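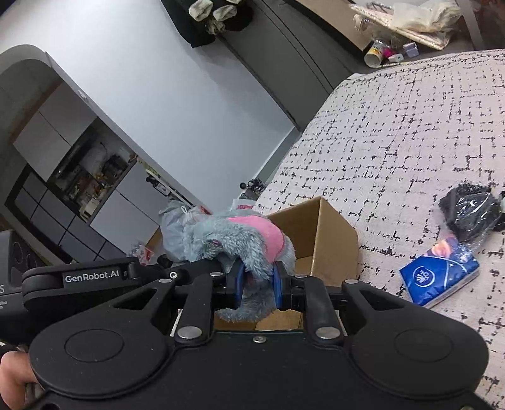 How many times does a person have to show a robot how to put something in a box?

It depends on the thing, the box, the room and what you are prepared to call success, and the companies selling the idea tend to quote a number without mentioning the other four.

The number I was given in Sadton was 437. That was how many times a worker had packed a soft toy into a cardboard carton while holding a sensor-laden gripper, and it was offered to me over a cup of very ordinary instant coffee as proof that teaching machines had become easy. Anyone can do it, the pitch goes. You don't need to write code or know what a joint angle is. You squeeze the handles, pick up the toy, put it in the box, and a computer watches through the camera on your wrist. Later on, a robot does likewise.

I have spent the better part of a year listening to versions of this, and I have come to think that the first half is true and the second half is doing a lot of unpaid work.

The method goes by several names. Engineers say learning from demonstration, or imitation learning, and the older hands say teaching by showing. There are two main ways of going about it. In one, an operator drives a real arm by remote control, often with a smaller matching arm on the desk that the big one copies. In the other, you leave the robot out of it altogether and give the person a gripper to carry around. The second is cheaper, and the gripper fits in a backpack. That is why the training of household robots has moved out of the lab and into share houses, granny flats and the spare rooms of people who answered a job ad.

Stonby, the outfit I visited, does mostly the second kind. It pays its collectors by the accepted clip, and a clip that fails the quality check pays nothing. I asked what the acceptance rate was and was told it was improving.

Nuwan Biswas used to run the checking side there. He now works for himself, which makes him easier to talk to. He spent 15 months looking at other people's hands, or at least at the grippers on the ends of them, and he does not share the general enthusiasm.

"Picking up a plush toy is the first thing everyone records," he says. "It's soft, so you can grab it badly and still get it. You can be off by the width of a thumb. Then somebody shows that video to an investor and says the robot can tidy a bedroom."

He has a point about softness. A fluffy toy squashes between the pads and stays there. Swap it for a glass jar, or a full tub with a loose lid, and the same sloppy grasp ends in a mop and bucket. The people holding the gripper know this without thinking, so they slow down for the jar and tilt it upright. What the recording keeps is the path the gripper took and the pictures from its camera. The caution shows up, if at all, as a slower clip, and slower clips were for a long time the ones Stonby's software flagged as faulty. 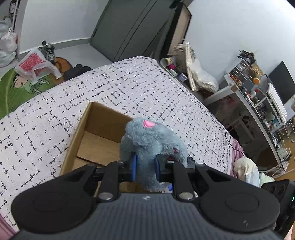
Biswas reckons a fair share of the really useful demonstrations were binned that way before he got the rule changed. A collector would fumble, lose the toy, go back in and get it on the second try. To the software that was an error. To a robot that is going to fumble a great deal in its working life, it was the most instructive ten seconds of the afternoon.

There is a sound counter-argument, and the people at Torkberg made it to me with some patience. Torkberg is a remote-control shop. Its operators sit in a warehouse in front of the robots they are driving, and its view is that a handheld gripper flatters everybody. A human arm has a shoulder that goes wherever it likes. A person leaning over a bed to reach a box will bend at the waist, shuffle their feet and twist at the elbow, all without noticing, and none of it can be copied by an arm bolted to a bench. If you make the operator work through the actual machine, they run into its limits straight away and learn to work around them. Each demonstration is by definition something the robot can do.

It is also miserable to do. I had a go. The job was to lift a beanie off a table and drop it in a carton, and it took me 43 seconds, with the arm lurching each time I lost my nerve. The regulars are far better, but they tire, and after lunch their grasps get lazy in ways that end up in the data along with everything else. Torkberg rotates people off the controls every hour. Its head of operations described the cost of this as "manageable" and then asked me to put that down as "considerable".

So you can have cheap demonstrations from real homes that the robot may not be able to follow, or expensive ones from a shed that it can. Saha, a third company and the newest of the lot, says it has settled the matter by mixing the two. Its brochure promises a robot that learns a new chore overnight from 700 showings. I asked to see the chore and was shown a robot putting a folded tea towel in a drawer. It did this well. I asked if I might move the tea towel to the other end of the bench, and there was a short conversation between two engineers in the doorway, and we went on to look at the charging dock.

I don't say this to be cruel. Anybody who has tried to make a machine do something with cloth knows how good that drawer trick was, and a decade ago it would have been on the evening news. What bothers me is the unit of measurement. A showing is not a fixed quantity of knowledge, like a litre of milk. Hundreds of runs in one bedroom, with the same carton on the same bedspread, mostly teach a robot about that bedroom. A few dozen spread across different houses, with different light and different rubbish on the floor, might teach it more. Biswas used to beg his collectors to move the box between takes. They were paid by the clip and moving the box took time, so you can guess how that went.

When I put this to Stonby, the reply was that scale would take care of it: get enough homes and enough hands, and the variety arrives by itself. Perhaps it will. The same reply was made about driverless cars, for years, by people who were cleverer than I am. Variety has to be paid for by someone, and at present the rate card pays for repetition.

There is also the matter of who is doing the teaching. The collectors I met were students, a couple of new parents and a retired upholsterer who had the best hands of anyone I saw. They are being asked for something skilled and being paid as though it were not, on the grounds that anyone can do it. The upholsterer told me he had offered to write down what he was doing with his fingers when he tucked in a loose edge. He was told the form didn't have a field for it.

Stonby is moving on to crockery in November. I have asked to be there for the first Monday, and I am still waiting to hear back.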